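I have been thinking about tabletops, which is a thing that happens to a man when his kitchen counter arrives in the wrong color.

We ordered the white with veins. What came was the white without veins, a slab so blank you could perform surgery on it. Prekach, who sold it to us for $1348, said the veins were "a different line." Gil-soo Shim, who is married to me and therefore can't get away, said she liked it blank. She said it looked clean. It looks clean for 100 seconds after you wipe it, and then somebody makes toast.

The trouble is that I'd been promised veins. Veins are the great forgiving invention of the surface trade. Drop a tea leaf on plain white and it lies there like evidence. Drop it among some brownish squiggles and you can go on with your life. I don't even care if the marble is real. I have now become the kind of person who goes anywhere at all and looks at the table first. 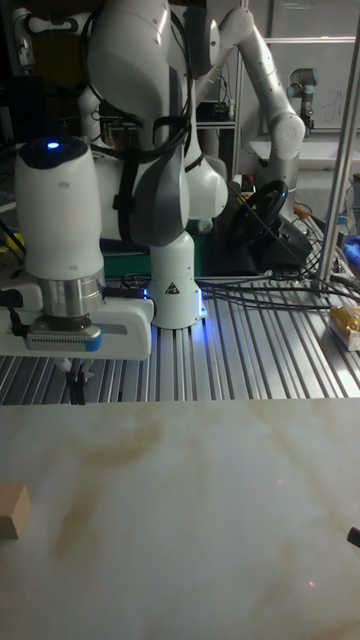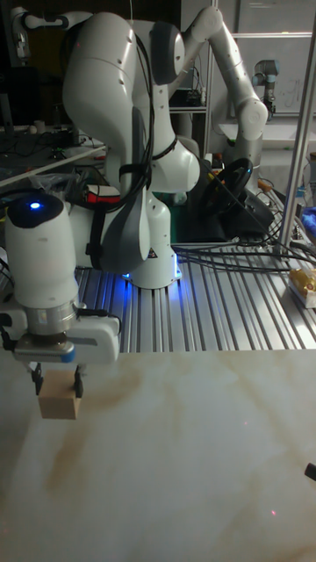

Veins, beige going on brown, and a bit of light wood for company. I could live with that for years. I showed Gil-soo and she said it reminded her of a bank lobby in Warham, and I said yes, exactly, and she said she hadn't meant it kindly.

So I called Prekach again and asked what it would cost to swap. They quoted me $771, plus $253 to take the old one away, "old" meaning the one that's been in my house since December and still has a sticker on the underside. I asked if they could leave the old one and I'd find a use for it. They said the fee was for the disconnecting. I said it was a slab, what was it connected to? The sink, apparently.

My brother-in-law thinks we should buy a roll of the stick-on stuff from Abernathy and put the veins on ourselves. He did his laundry room that way and it came out fine, if you don't mind the bubble by the dryer — he has put a plant on the bubble.

I've ordered a sample. It's the size of a playing card and I have been moving it around the counter all week, setting it down in different spots and standing back. Gil-soo used it as a coaster this morning.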